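News > Local > Castport

Castport finds out what its old cables do

CASTPORT, August 2019. The town of Castport has finished labeling its wiring, a job that was supposed to take three weeks and took most of the summer. The result is a printed list of 3,580 cables in public buildings, 445 of which are connected to nothing.

The work began after the library's front doors stopped opening. The doors were fine. Their power supply had been unplugged by a contractor who was looking for the feed to the fish tank in the children's room and took a reasonable guess. The fish tank, by the way, had been drained and given to a school two years before, though its pump circuit was still live and had its own line on the electric bill.

After that the town council voted to pay for a full survey of the town hall, the library, the pool, the bus depot and the small brick building behind the fire station that everybody calls the annex. The contract went to Vlachou, a wiring firm from Privberg, which bid lowest and was also the only bidder.

Vlachou's crews spent July lifting ceiling tiles. According to the firm's report, the oldest working cable in town runs the bell at the pool, and the newest one without a purpose was put in last spring for a ticket machine that was never ordered. Town hall turned out to have two complete telephone systems, one on top of the other. Both were being paid for. One of them rang in a storage closet.

The report is 96 pages shorter than the town expected and a good deal ruder. Under "Existing labels," the surveyors wrote that 937 cables already had a tag of some kind when they arrived. Many of the tags said "OLD." A large group on the second floor of town hall said "NEW," and those were older than the ones that said "OLD." Several in the annex said "ASK," with no hint as to whom. One thick gray cable at the bus depot had been marked "DO NOT CUT" at one end and "CUT" at the other. It has been left alone for now.

Residents who came to the public meeting on the survey wanted to know mostly about the cost. The town says the unused telephone system will be shut off, and the savings should cover the bill in under four years. One speaker asked if the fish could come back. The council took this as a comment.

There was a longer debate over what the new labels should say. The first plan called for plain words, such as "POOL PUMP" or "LIBRARY FRONT DOOR." Plain words proved to be too long for small wires, and a sample label for the council chamber's hearing loop wrapped around its cable and covered up its own first letter. The second plan used number codes, which fit nicely and meant that anyone with a question had to find the book. The book was kept in the annex, and the annex was locked.

In the end the town chose short capitals, printed on sleeves that go around the wires and stay put. It's a common approach anywhere several conductors have to travel together, and it has the small drawback that the person reading the sleeve has to know what the short form stands for. Castport has printed a one-page key and taped copies inside the panel doors.

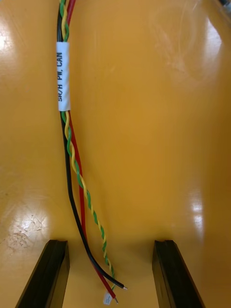
A printed sleeve on a bundle of four wires, marked "SR/H PW. CAN".

The labels were made on a printer from Presteck, bought with the last of the survey money. The machine came with a roll of ready-made stickers for use in the home, and one reading "TOASTER" has been spotted on the mayor's office thermostat. The town says it is looking into that and has no plans to remove it.

Work on the 445 idle cables starts after the pool closes for the season. Some will be pulled out. Others run through walls that can't be opened without a permit, and these will stay where they are with a new tag. The council spent part of its last session on the wording. "UNUSED" was rejected as too final, in case someone finds a use, and "SPARE" was rejected as too hopeful. The members settled on "OLD."

The full list can be read at the library during normal hours. Use the side entrance. The front doors are due to be switched off again while their cable gets its label.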